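3.2 Drying and storage of household textiles

Households in Stutport were asked how they dried and put away everyday items between washes. Of the 232 that returned the August diary, more than half dried at least part of each load indoors. Bhattacharjee found much the same habit in Devora, where flats are smaller and few have a balcony.
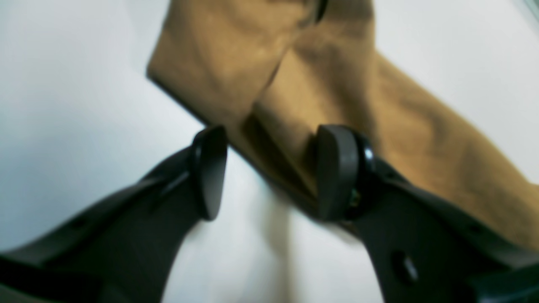

Figure 2. Hanging fabric item, tan.

Diary entries were coded by fibre, room and time of day. Cotton was the most common fibre, and most loads were hung up before 9 a.m. Entries with no room given – 50 in all – were left out of the room totals but kept in the others. Koskela's earlier survey grouped bathrooms with hallways, so the two sets of results can only be compared for kitchens and bedrooms.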